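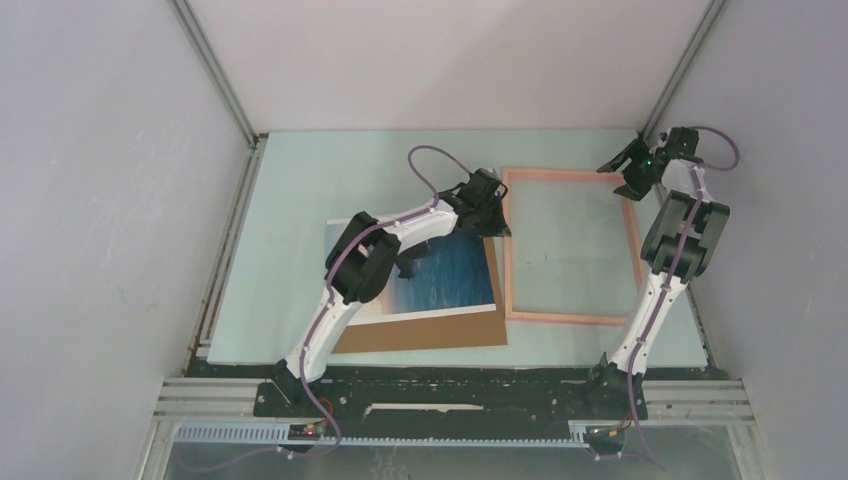 A print on its brown board beside the empty light wood frame.

Framing of prints at Clerklow

The Clerklow reading room will receive its framed prints in July. Charoen Sriwong, who oversees the collection, has asked that each print be matched to its frame before fitting. Members wishing to sponsor a frame should write to the office.

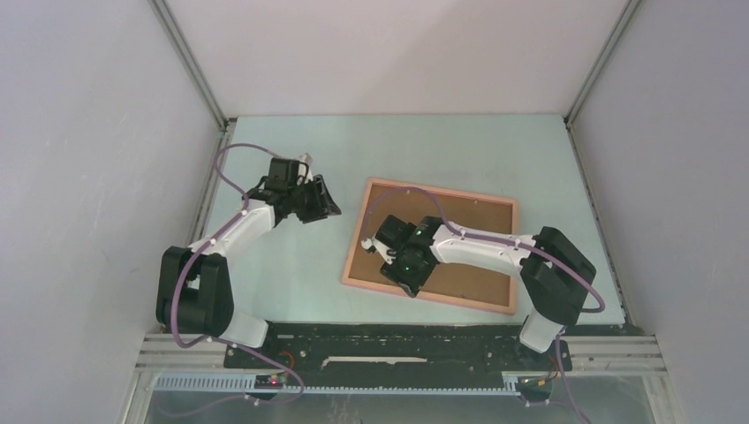
Opening hours

The reading room is closed on Tuesday 2024-01-02 and opens as usual thereafter.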